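Search this site Enter keywords

# Mivent export: notes on the data

Mivent calls itself a social network "for everyone." The copy we got on Apr 6, 2019 holds 448 accounts. Of those, 229 never posted after signing up, so treat any claim about an active community with care.

## Files

- accounts.csv: one row per account, names removed
- posts.csv: text and language
- matches.csv: output of the "mood match" feature

The mood score runs from 1 to 6. Dindus, the firm behind the site, has not said how it is worked out. I would not build anything on it.

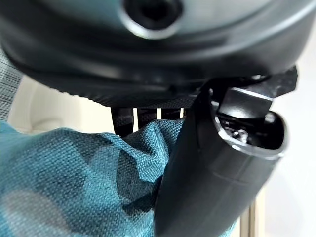

## Known problems

Posts are cut at 300 characters. Accounts brought over from Zultetden have no join date, and a few show up twice under different IDs. The Blöndal importer drops accented letters, so search for both spellings.

## License

Research use only. The terms changed in February and I can't tell which version covers the older posts. Ask Dindus before you republish any.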